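Forums > Business Technology > Outsourcing and Managed Services

Moving our help desk to an outside provider: contract length

**Deok-su Min**
Our firm employs 40 people across two offices, and management has asked me to prepare a recommendation on outsourcing the help desk. Two providers have submitted proposals. Rurnaveck requires a two-year commitment at a fixed monthly fee. Wurnura offers a rolling contract and bills by ticket. I would be grateful for the views of members who have managed either kind of agreement.

**ledger_and_lan**
I would recommend the fixed fee. Under per-ticket billing, our staff were discouraged from reporting small faults, and those faults grew into larger ones. Please ask both firms how they define a ticket. A password reset should not be charged at the same rate as a server failure.

**Odbridge_Ops**
I must respectfully disagree with the previous reply. A fixed fee gives the provider little cause to reduce the number of incidents. Our Odbridge office signed such an agreement and found the response time slipping to over eight hours by February, with no penalty clause available to us. A rolling contract would have allowed us to leave.

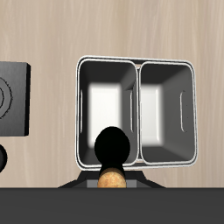
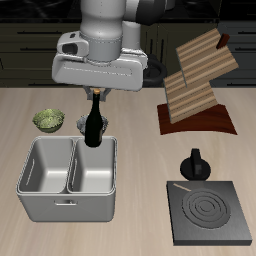
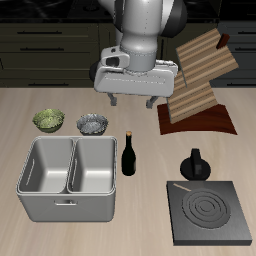 **Reply from ledger_and_lan**
The difficulty described above is the missing penalty clause. The fee structure did not cause it. A service level agreement should state the response time, the method of measurement and the credit due when the target is missed. With those terms in writing, a longer commitment is acceptable and usually less costly.

**Odbridge_Ops**
Service credits rarely cover the cost of lost working time. I maintain that the right to terminate is of greater value to a firm of this size.

**Ryu**
May I ask who will hold the administrator passwords and the asset register? Neither proposal, as summarized, addresses this. When our company changed providers, the outgoing firm took weeks to hand over its records. I would request an exit schedule before discussing price.

**Deok-su Min**
Thank you all. The Rurnaveck draft does not mention handover. I have written to both firms requesting an exit schedule and a written definition of a ticket. I will also ask Rurnaveck whether it would accept a break clause, and will post the replies once they are received.

Filed under: Managed services, Contracts, Small and mid-size firms

Related threads
Who should approve software purchases?
Remote support outside business hours
Comparing backup providers for a two-office firm
Asset registers: spreadsheet or dedicated system?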